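Gistow House, Shared Rooms
Room inspection checklist with comments
Room: 2, snack table and sitting area
Period: February
Inspected by: Tsegereda Gebretsadik
Start: 9:40 a.m.

Ratings: S = satisfactory. A = attention needed. U = unsatisfactory, correct before next use. N/A = not applicable.

Section 1. Floor and access

1.1 Walkway from door to table clear: S
Clear width measured at the narrowest point, 130 cm.

1.2 Floor free of trip hazards: S
One floor mat by the door had a raised corner at the previous inspection. Mat replaced. New mat lies flat.

1.3 Door opens fully and closes without force: A
Closer arm is slow over the last few inches. Door has to be pushed to latch. Work order 299 was opened for this at the previous inspection and is still open. Second request sent.

1.4 Exit sign lit: S

Section 2. Electrical

2.1 Outlet covers intact: S

2.2 Cords free of damage: S
Nolberg kettle cord checked along its full length. Kettle base tag reads 971, matches the equipment list.

2.3 No extension cords in permanent use: S

Section 3. Table and tablecloth

3.1 Table stable, no rocking: S
Tested by hand pressure at each corner.

3.2 Table placed against wall: S

3.3 Tablecloth lies flat, overhang not a pull hazard: A
Cloth hangs over the front edge. A small child can reach it from the floor. Fit cloth clips at both front corners or fold the overhang under. Clips are in stock in the Huanca cabinet, second drawer.

3.4 Cloth seam sound: S
Seam on the front fold checked for loose thread. None found.

Section 4. Food items on the table

4.1 Opened packages closed or moved to a lidded container: U
Large orange package is torn open at the top and has no clip. Discard contents if the opening time is not known. Opened snacks go in a Clurnska box with the date on the lid.

4.2 Food kept apart from non-food items: U
Snacks, tissues and a toy share the same surface. See 4.5.

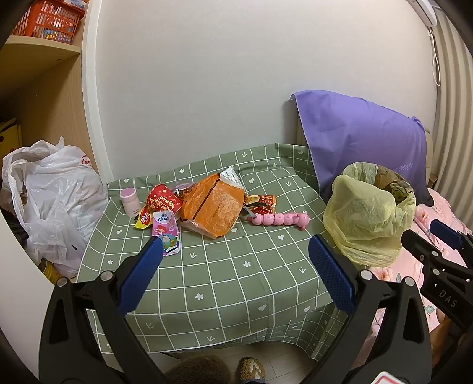 Item 4.2. Snack packages, pocket tissues and caterpillar toy on the green cloth.

4.3 Ingredient labels present and readable: A
Individual snack packets are often separated from the outer bag that carries the allergen statement. Keep the outer bag, or copy the statement onto a card and leave it with the packets. This applies to the small red and white packet and to the yellow wrapper with red lettering. Treat any packet without a statement as containing milk, wheat, soy and nuts until checked.

4.4 Small containers labeled: A
White jar with pink lid, back left of table. Add a contents label on the side, not on the lid, as lids get swapped. If the contents are not food, move the jar to the shelf.

4.5 Toys off food surfaces: U
Pink caterpillar toy, made of linked sections. Wash in warm soapy water, dry, return to toy bin. Check each link for play before it goes back. Withdraw the toy if any section can be pulled off by hand.

4.6 Tissues within reach of seating: S
Kleenex pocket pack is acceptable for use in this room. Store at the end of the table away from food.

4.7 Empty wrappers removed: A
Sort wrappers by hand before clearing. A small pinkish-purple one lies against the left side of the orange package and is easily missed.

Section 5. Waste and cleaning supplies

5.1 Trash can has liner and lid: S

5.2 Trash can below three-quarters full: S

5.3 Surface spray stored above 60 inches: A
Found on the lower shelf. Moved to the top shelf during the inspection. Shelf label should be redone, the existing one has faded.

5.4 Paper towels stocked: S

5.5 Cleaning log signed: A
Two afternoon entries have initials but no time. Both are needed.

Section 6. First aid

6.1 Kit present and sealed: S

6.2 Contact card posted: S
Extension for the front desk has changed. Card corrected in pen, printed copy to follow.

Actions required before next use of room
4.1 Discard or box opened package
4.2 Separate food from other items
4.5 Remove and wash toy

Actions required before next inspection
1.3 Door closer
3.3 Cloth clips
4.3 Allergen cards
4.4 Jar label
4.7 Wrappers
5.3 Shelf label
5.5 Log entries

Finish: 10:25 a.m.
Signed: T. Gebretsadik
Copy to: front desk, Room 2 binder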